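Workshop tips: keeping a small road robot in good order

We have run the same wheeled robot on the roads between Wirnley and Maglaya since last September, and most of our troubles were small ones. I collect here the tips which we use in our workshop at Plasisix. They are for one machine, but I think many of them are useful for any small vehicle that works outdoors on asphalt.

Before the first drive of the day

Put the robot on the stand so that all wheels are free. Turn each wheel by hand and listen. A good bearing makes almost no sound. If you hear a dry scratching, take the wheel off and look for sand behind the inner cover. We use a soft paint brush for this, one inch wide, and never compressed air. Air pushes the sand deeper into the seal. I ruined one pair of bearings before Wilfredo Rivera showed me the brush.

Check the tire pressure in the shade, before the rubber is warm. Ours is set to 25 psi on both sides. A difference of even a little between left and right makes the robot pull to one side, and then people begin to change numbers in the steering software when they only need a pump.
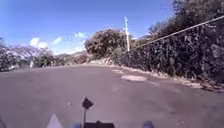 Steering trim is the next thing. Choose a flat piece of road with no traffic, put the wheels straight, and let the robot roll slowly with the steering command at zero. Walk behind it. If it goes to the left, give the trim one step to the right and try again from the same starting place. Do not change two things in one test. Write the final value on a piece of tape inside the battery cover, with the month. Our value today is 1,414 and the one before is still on the tape too, with a line through it, so we can see if the linkage is slowly wearing.

If the value moves a lot in a short time, do not trim again. Look at the ball joints first. The nuts like to come loose on rough asphalt. A drop of medium thread locker holds them well, but clean the oil from the thread with alcohol before, and let it rest overnight.

The flag rod

The thin rod at the front looks like nothing, but it shakes the whole day and its foot is the first part to crack. Put a thin rubber washer under the foot and tighten the nut only until the washer begins to bulge. Zohreh Rezaei cuts her washers from an old bicycle tube and they last longer than the ones we bought. When a rod is bent, replace it. A rod that was bent back by hand will break at the same place.

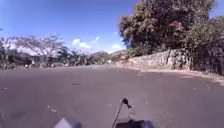
Batteries do not like to be charged directly after a long climb. We wait until the case feels the same as the table when you touch it. Clean the contacts every 4 charges with a dry cotton cloth. If there is green color on them, use a little vinegar on a cotton stick, then water, then dry very well. Please do not use sandpaper, it takes away the plating and the green comes back faster.

For the cables, leave a small loop before each connector. A cable that is tight when the robot stands still will be too tight when the body moves over a bump. Tie the loop with cloth tape. Plastic ties are good too, but cut the end flat, I have several scars on my hands from the other kind.

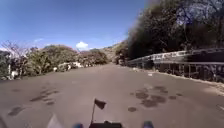 Washing: a bucket, a sponge, and dish soap. No pressure washer near the wheel hubs or the housing. Oil from the road comes off the painted parts with a bit of cooking oil on a rag, and then soap. For the camera lens, blow first, then wipe with a clean microfiber cloth from the center to the outside. Keep this cloth in a closed bag and not in your pocket with the keys.

Every 2,000 kilometers we change the wheel bearings, also if they are quiet. Romain Besson says this is too early and he may be right, but the shop in Balluddale needs long to deliver and I prefer to do it when I have the parts on the shelf.

Grease for the steering linkage: the white lithium kind, as much as a pea for each joint. Wipe away what comes out at the sides.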